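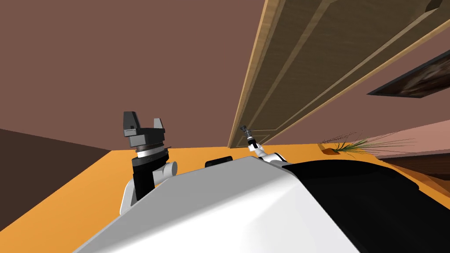
Kastadard is booking and check-out software for rental shops, the kind that lend out tents, tile saws, folding chairs and carpet cleaners by the day. I started it because I used to run the front counter at one of those shops, in Cuvcombe, and I was bad at keeping track of where everything was. We had a paper calendar, a wall of hooks and a spreadsheet that only worked on one computer. On a busy Monday I'd have the phone up in my left hand and my right arm stretched out toward the calendar, pretty much the pose of the white robot with its left gripper held upright and the other arm reaching toward the center, and I'd still manage to promise the same trencher to two people. I wrote the first version of Kastadard at night so that I could stop doing that.

How it got going

I'm not a trained programmer, and the first version looked like it. It had one screen. You typed in an item, picked two dates, and it turned red if somebody already had it. That was the whole thing! But the red worked, and within a month the other people at the counter were using it without me asking them to. Then a party rental place across town wanted a copy, and they wanted it to handle chairs, and chairs are a completely different problem from trenchers (you don't care which chair goes out, you care that there are enough of them, and that somebody has allowed for the ones getting washed). I spent most of a winter on chairs.

That was 15 years ago. I left the counter a couple of years later and rented a room over the Ghasemi Building loading dock, where we still are, although we've taken over the room next door too and knocked a doorway through. There are 10 of us now. Four write the software, four answer questions and help new shops get set up, one looks after the books, and I do a bit of everything plus this page.

What Kastadard does

The short version is that it tells you what you have, where it is and when it's coming back. You can take a booking at the counter, over the phone or through your own website, and all three look at the same calendar. When a customer walks in to pick up, you scan the tag or type the number, they sign on the tablet, and the item is checked out. When it comes back you check it in, note any damage, and either put it straight back on the calendar or send it to the bench.

The bench is my favorite part and the part that sells the fewest copies. It's a simple list of things that can't go out yet: needs a blade, needs a wash, waiting on a carburetor. Nothing on the bench can be booked. I added it after renting a pressure washer with no hose to a very patient man, twice.

Sornix is our add-on for shops with more than one location. It moves stock between branches on the calendar, so if your east side store has three generators and your downtown store has none, whoever is taking the call can see that and book the transfer along with the rental. It used to be a separate program with a separate login, and people hated that, and they were right. Since the rewrite it's a tab inside Kastadard and you turn it on in Settings.

Who uses us

Mostly small shops. Tool rental, party rental, a lot of costume and stage lighting places, a few public libraries that lend out tools and cake pans, and one outfit that rents only canoes. The biggest item list anyone has loaded so far is 3,577 lines long and belongs to a costume shop. They found a bug in our search for us (it didn't like apostrophes) and were very nice about it. We've fixed that.

We do turn people away sometimes. If you rent cars or apartments, there are rules in those businesses that Kastadard doesn't know about, and you'd spend your first year fighting it. Email us anyway if you're not sure and we'll give you a straight answer.

How we work

When you write to support, you get one of the people in these two rooms. We answer every message within 24 hours, weekends included, and during counter hours it's usually a lot faster. Two of our support folks have worked rental counters themselves, so you won't have to explain what a damage waiver is or why Friday at four is a terrible time for an update. We put out updates early in the week, before opening, and we never put one out in June. June is weddings.

We don't have outside investors. I've been asked about it a few times and I keep saying no thanks – I like that the people who pay us are the people who use the thing. It does mean we're slower than some bigger companies. The mobile app took us almost two years. It's good, though, and it works in a warehouse with no signal, which was the part that took so long.

Pricing is a flat monthly fee per location. There's no charge per item or per user, so please give your weekend staff their own logins and stop sharing the one taped to the monitor. You can cancel whenever you like, and when you do, the export button gives you everything: items, customers, bookings and repair notes, in plain files that open in any spreadsheet.

Getting your list in

People worry about this more than anything else, so a word on it. Send us whatever you have. We've worked from spreadsheets, from exports out of older programs, and from photos of a binder. One of us will go through it, clean up the doubles (everybody has doubles – "ladder 8 ft" and "8 foot ladder" and "LADDER, 8'") and send it back for you to look over before anything goes live. Setup is included in the price. Most shops run the old way and the new way side by side for a week or so and then put the paper in a drawer.

Come by or write

If you're anywhere near Cuvcombe, you're welcome to visit. Use the side stairs at the Ghasemi Building, since the front door belongs to the flooring company, and mind the dock if a truck's in. Let us know ahead of time and I'll have coffee on and a demo shop loaded up for you to poke at. You can also start a free trial from the Pricing page, or use the Contact form, which comes to all of us at once. We're closed the last week of December except for support messages.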